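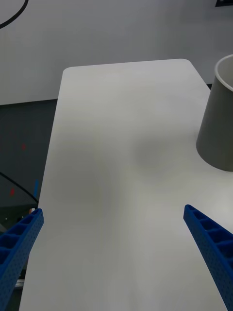

A dark gray cup on a white table.

Offices should stop buying disposable cups

By Dinesh Sheikh

I worked for 15 years in offices where coffee came in a paper cup, and for most of that time I never gave it a thought. You took one from the stack, drank half of it, left it on a desk and took another after lunch.

Last December I was asked to go through the kitchen spending at Horow, where I keep the books. We are 2 floors of people and we had paid for 232 sleeves of cups in a year. The coffee cost less. I took the figure to my manager, who said people expect cups. I suppose they do, in the way they expect the lights to be on.

My view is that an employer should give each person one mug on the first day and then stop supplying anything else. Visitors can use a mug from the cupboard. The usual objection is washing up. Our Sividberg office has a dishwasher and runs it once a day, and I have yet to hear a complaint from there. Where there is no machine, a sink and a sponge will do. Grown adults wash cups at home.

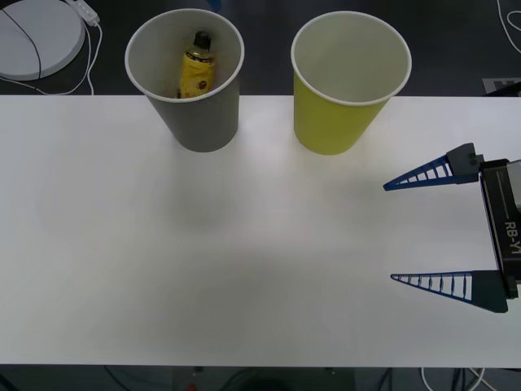 Two paper cups, one gray and one yellow-green.

The other objection is hygiene, and I take it more seriously. A shared mug that gets a quick rinse is not pleasant. But a mug of your own is your own problem, and most people look after a thing with their name on it.

I don't claim this will save the planet. It saves money and it means fewer bags of trash to carry down the back stairs. It also ends the weekly argument over who forgot to order more. I would put the savings into better coffee, which ours badly needs.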